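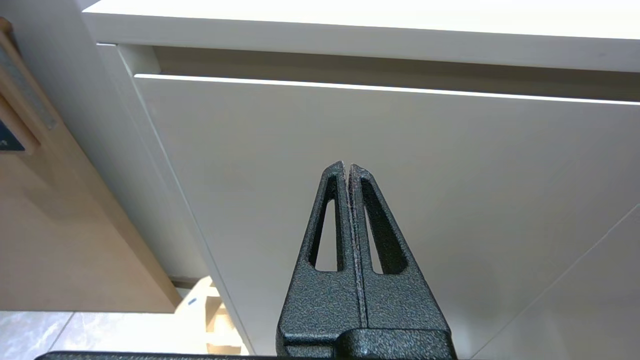
The drawer where the manuals go

In my kitchen there is one drawer that holds no spoons. It holds papers: the guide for the oven, the guide for the radio, two warranty cards, and a thick booklet for a coffee grinder that I gave away before we moved to Costigan. My wife calls it the library. I want to defend this drawer, and I also want to complain about what is put into it now.

I learned English late, and I learned a good part of it from instruction booklets. When I came to this country I knew 500 words, and many of them were about weather. The first text I read from beginning to end in English was the manual of a Wamik sewing machine. It had 55 pages. I read it with a dictionary on my knee, and when I finished I could thread the machine, clean it and oil it, and I could also say "counterclockwise," a word I still enjoy.

The person who wrote that manual was patient. Each page had one drawing, and under the drawing were a few sentences in full. "Turn the wheel toward you until the needle is at its highest point." I never met a teacher who spoke so clearly. The writer did not suppose that I was stupid, and did not suppose either that I already knew.

Compare this with what comes in the box today. Last August we bought a small heater made by Cavel. There was a folded sheet with six pictures and no words, then a square code to scan with the telephone. The code opened a page that asked for my email address. After I gave it, I received a film of four minutes in which a cheerful man said the name of the company many times. I wanted to know if the heater could stay on at night. I did not find this out from the film.

My friend Martti Heiskanen, who translated technical texts for most of his working life, says that I am unfair. A sheet without words can be sold in every country, he tells me, and a translation costs money each time the product changes. He is right about the money. But a drawing of a hand with an arrow can mean push, slide or be careful, and the buyer must guess which. 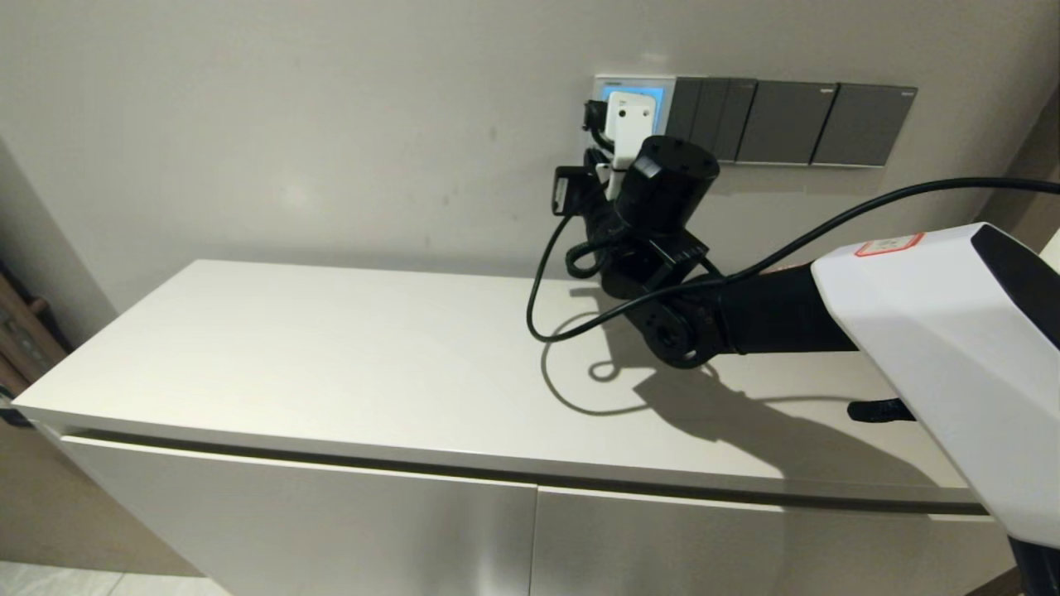 What a sentence can do

A sentence can say "if." This is my main argument, and I ask the reader to think about it. "If the light stays red, wait ten minutes and try again." I do not know how to draw this so that everybody will understand it. A picture is good for showing where a thing is. It is poor at conditions, at reasons, and at the word "never."

Some people answer that nobody reads. Lorraine Mudgway wrote to this page in the spring that she throws every booklet away with the box, and that she has lived well. I believe her. She grew up with these machines and with this language. My neighbor Isla Goodwin is 400 miles from her nearest relative and has trouble with her eyes, and she wants large printed words that she can hold under the lamp. She cannot make a film stop at the right second.

I do not ask for the old thick books in eleven languages, where one had to search for the proper flag. In our public library there is a shelf with the collection of Clemuditz, a company that made kitchen scales and closed long ago. Their guides are eight pages each, on good paper, with the name of the writer on the back. One of the names is Bronwyn Hapeta. I would like to thank her. She explains in three lines how to put a scale on a floor that is not level, and I used her advice for a different scale, from a different maker, and later for a bookcase.

Perhaps the name is the important part. A person who signs a page will read it one more time before it goes to the printer. I would pay a little more for a heater with such a page in the box, and I would keep the page in my drawer, between the oven and the radio. The grinder booklet I will bring to the man who has the grinder now. He asked me for it already two times.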